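Everyone at our shared house co-op in Darkbridge wants to talk about the arm. Which arm, how long is it, can it do the dishes. I've done the equipment budget for two years now and I'd like to put in a word for the dull stuff (fridge, shelves, bench) because that's where I reckon the money should go first!

The Koder quote is a lovely thing, all glossy brochure, and it has one line for "site preparation". One line! A fridge with deep shelves and doors that swing both ways is a lot of furniture for an arm to work around, and somebody has to measure it before we sign. 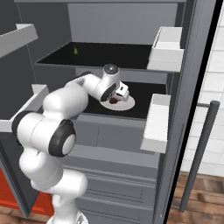 Fitzgerald reckons I've got it backwards, and that you buy the arm first, live with it through winter and let it show you which shelves need changing.

Fair enough, but winter's a long time to pay for something that can't get at the leftovers. I'd sooner spend $300 on a simulated run of the kitchen, red cupboards and all, and argue over that. The bench is my other worry. Ours is never clear, and a cutting board with a knife beside it takes up more room than you'd think.

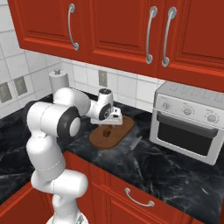

Has anyone priced the servicing, though? The Brellar rep told us 5 visits a year and then went very quiet about what each one costs.

No, and that's my point, it isn't in the May budget at all. I've pencilled in 20 per cent on top of the purchase price and been called a pessimist for it. Well, I was called that about the hot water system too.

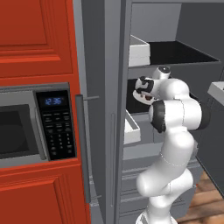
Reaching into the open fridge, 12:36 on the microwave.

So my vote is to hold the deposit over, do the measuring, and get Koder and Brellar to quote on the same list of jobs, starting with the fridge.
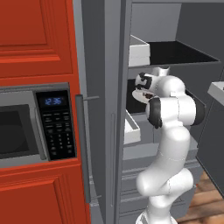 If the quotes come back close, I'll happily go with whichever mob puts the servicing in writing. And I still want new shelves.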